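Handheld gripper sessions: what goes in the start-of-session rule?

Started by mnogueira

I'm rewriting the house rules for our handheld gripper collection and would like some outside opinions before it goes to the operators. The current version is two pages and people skip most of it. The part I can't settle is the start of a session.

What I have now:

1. Wipe the table. Nothing on it that isn't in the task sheet.
2. Inspect both fingers. Check the screws by hand.
3. Hold the gripper open over the bare table for 15 seconds before the first object goes down.
4. Open and close fully, twice.
5. Start the task.
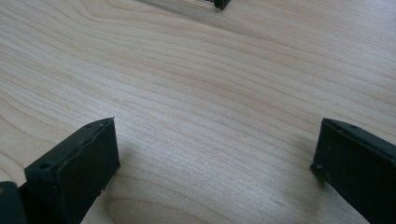 Step 3 is the one people argue with. The operators at our Macedo site say it wastes time and the clip gets trimmed anyway. I want it kept as a reference for finger position, so that if a finger works itself out of line during the day we can compare the last clip to the first. Does anyone else require this, and for how long?

Marcelino Nogueira

korkeo_bench

We require it, but five seconds is plenty. You want one clean still. I don't see what the rest buys you. Over 40 sessions a day that is ten minutes of tabletop you are paying to store.

nfalcao

Keep the 15. People never hold steady at the start. The first few seconds are the hand settling, then you get something usable, then they get impatient and drift. If you write five you will get two.

I would move step 2 after step 3, though. If the inspection comes first, somebody tightens a screw and there is no record of how the finger sat before. Record first, then touch.

Nayara

mnogueira

That order makes sense for the end of a session. At the start I'm less sure. If a screw is loose I don't want the gripper moving over anything until it's fixed.

pallet_jack_80

Agree with Marcelino. Safety check first, always. It doesn't matter what it does to your data. We had a pad come off in May and it was because the checklist had the camera items above the hardware items and the guy never got to the hardware items.

nfalcao

A handheld gripper over an empty table is not much of a hazard. I'm not talking about an arm.

pallet_jack_80

The rule should be the same for both. People move between stations. If they learn two orders they will use the wrong one on the wrong machine.

nfalcao

OK, that I accept. Inspect, record, and if you adjusted anything, write it in the log before you record. My version needed people to remember too much.

korkeo_bench

Nobody has mentioned rule 1 yet and I think it's the weakest line on the list. "Wipe the table" tells you nothing about how far out. Ours says the whole area the camera can see with the gripper open at start height. 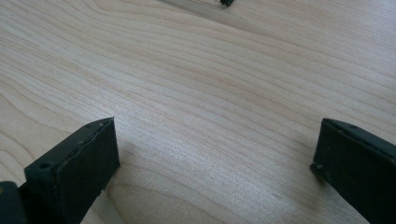
A clear-table rule has to be checked from the camera's view and not from where the operator is standing. Operators look at the space between the fingers, see bare wood, and call it done. In the view above there is open table between the two fingers, but up at the top edge near the center there is still a small black thing partly in view. I can't tell what it is, and a reviewer couldn't either. Under our rule that clip goes back. Under "wipe the table" it passes, and then you have two reviewers giving two answers.

mnogueira

Fair. Would you reject it even if the object is never touched during the task?

korkeo_bench

Yes. The reviewer shouldn't have to watch the whole session to decide whether the start was valid.

flinditico_ops

I'd go the other way. We tried a zero objects rule on the Fevora project and the rejection rate was so high the operators stopped trusting review. Now it's zero objects within reach of the fingers, and anything farther out has to be named in the log. If it's in the log, it passes.

korkeo_bench

And who checks the log against the video?

flinditico_ops

Second reviewer, within 24 hours. It's an extra step, I won't pretend it isn't.

mnogueira

We don't have a second reviewer at Macedo, so I'll go with the stricter one there and see what the rejections look like. Draft as it stands:

1. Clear everything visible to the camera with the gripper open at start height. Check on the screen.
2. Inspect fingers, pads and screws. Log any adjustment.
3. Hold open over the bare table, 15 seconds.
4. Open and close fully, twice.
5. Start the task.
6. Repeat step 3 at the end, before anyone touches a screw.

nfalcao

Good. Put the start height in as a number or you'll get a different one from every operator.

korkeo_bench

Still think 15 is too long, but the rest is fine by me.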